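Secondhand Clothing and Household Spending in the Mesdale District
Final Project Report, Applied Social Research

Submitted Saturday, June 8, 2019

Project team: Takumi Hosoda, Miyuki Murakami, Kumudini Pathirana
Faculty supervisor: Dorothy Sedgwick

1. Background

The Mesdale district has five secondhand clothing stores, a monthly swap event at the Hullthorpe community hall, and several online groups in which residents sell used garments to one another. Earlier student work in this department dealt mainly with the stores. Little attention was given to clothing that passes directly between households, either as a gift or as a private sale. The present project was designed to address that gap.

The team set out to answer two questions. First, what share of the clothing obtained by a household in one year is secondhand? Second, how do residents decide whether a garment they no longer wear should be sold, given away, or discarded?

2. Method

A paper questionnaire was delivered to 1298 households in Mesdale and the neighboring part of Hullthorpe. Addresses were drawn from the public street list by taking every third entry. Replies were collected by mail and at a drop box in the Hullthorpe library. The questionnaire had 22 items and was available in English only, which is a limitation discussed in Section 5.

In addition, 40 residents agreed to be interviewed at home. Interviews lasted between 25 minutes and one hour. Miyuki Murakami and Kumudini Pathirana conducted the interviews, and Takumi Hosoda prepared the transcripts and the coding scheme. Each transcript was coded twice by different members of the team, and disagreements were settled in a weekly meeting with the supervisor.

Respondents were also asked to keep a garment log for four weeks. The logs recorded 2875 garments in total. Socks, underwear, and school uniforms were excluded. Uniforms were left out after the pilot, in which parents recorded them in very different ways.

3. Results

Secondhand items made up just under one quarter of the garments entering the households that kept a log. The share was highest for children's outerwear and lowest for shoes. Gifts from relatives were the most common source, followed by the stores and then by online sales. The swap event accounted for a very small number of garments, although many respondents knew of it.

Income had a weaker relationship with secondhand use than the team had expected. The presence of a child under ten was a much stronger predictor. Households with two or more children reported that clothing was often passed along a chain of three or four families before it was thrown away.

4. Decisions About Unwanted Garments

Most interview participants described a sorting routine carried out once or twice a year, usually in August, before the start of school. Garments were laid out on a bed or sofa and judged one at a time. Condition was the first concern. Plain items in good repair were nearly always given away, while items with decoration or lettering prompted longer discussion.

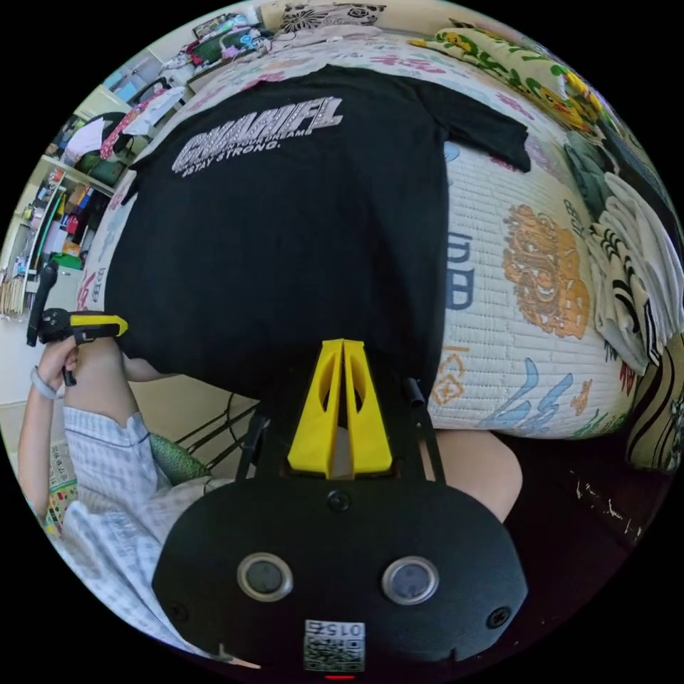 Several participants said that strongly styled clothing was difficult to place with another family, even when it had hardly been worn. Such items were more likely to be offered online, where the seller could reach a buyer with the same taste. Others kept them in storage for years. One mother of three remarked that she had "a whole drawer of things too nice to throw out and too loud to give to my sister."

Price played a limited part. Participants who sold online reported low returns and considerable effort, and four had stopped selling altogether during the previous year.

5. Limitations and Recommendations

The sample underrepresents renters and residents who do not read English. The four-week log period fell in early spring and does not capture purchases of summer clothing. A future project should extend the log to at least two seasons and provide the questionnaire in translation.

The team recommends that the organizers of the Hullthorpe swap event consider a second date in late August, when most households have already sorted their clothing.

6. Acknowledgments

The team thanks Sota Sakai for advice on sampling and the staff of the Hullthorpe library for the use of the drop box.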